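Javora Building Users Newsletter, October

Floor transitions and wet mopping: revised cleaning schedule for the Dostgate units

By Drita Petek, building services

The cleaning schedule for the Dostgate units has been revised and takes effect with the October roster. The main change concerns floors. Vinyl and ceramic tile have been cleaned with the same product at the same dilution since the units were fitted out. The results on vinyl have been acceptable. The results on tile have not, particularly in the grout, where residue has built up and now holds dirt between cleans.

The residue is a dilution problem. The neutral cleaner, Hetent, is supplied as a concentrate and was being dosed by eye from the bottle. Test buckets prepared by the evening crew came out well above the strength on our work sheet. From October all buckets are to be mixed with the measuring cap at 5 mL per litre, or 10 mL per litre for the monthly deep clean. Cold water is suitable for both. Do not top up a used bucket with fresh concentrate. Empty it, rinse it and mix again.

Vinyl is to be damp mopped with a flat microfibre pad, wrung until it no longer drips. Standing water at a sheet edge can work its way under the material and loosen the adhesive. Two of the older units have lifted seams for this reason and are waiting on repair by Vidmar, our flooring contractor. Until the repairs are signed off, those seams are to be dry wiped only.

Tile can take more water, and the grout needs it. Apply the solution, leave it for five minutes, agitate with the nylon deck brush and pick up with the wet vacuum. Rinse with clear water and vacuum a second time. Wire brushes and acid descalers are not to be used on grout in any unit. The grout sealer is due for renewal once the residue has been removed, and Vidmar will quote for that work separately.

Pads are colour coded as before: blue for general areas, red for bathrooms, green for kitchens. Used pads go in the mesh bag in the service cupboard and are laundered at 60 degrees without fabric softener, which coats the fibres and reduces pick-up. 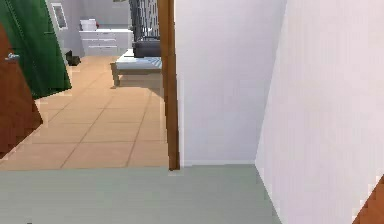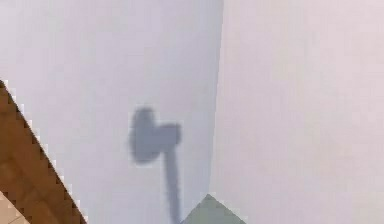
Doorways between two floor types are to be treated as a separate step, after both rooms are finished. Most of the wear complaints logged this year relate to the strip of floor under or beside a door, where the mop is turned and dirty solution is left behind. Where the floor changes at the opening, as in the first picture with beige tile in the room beyond, stop the wet work on the tiled side one pad width short of the line and finish the strip by hand with a wrung cloth. Wipe the foot of the jamb with the same cloth, then dry it. Timber jambs are not sealed at the bottom end in every unit and will swell if water is left against them.

Skirting boards move from weekly to fortnightly. Wall marks are to be spot cleaned with a damp white cloth and no product.

Work sheets with the new dilutions will be in the service cupboards before the first October shift. Crews should initial the sheet after each deep clean and note any lifted edge, cracked tile or missing grout by unit number. Stock requests for measuring caps, pads and deck brush heads close at 11 am on the last working day of the month.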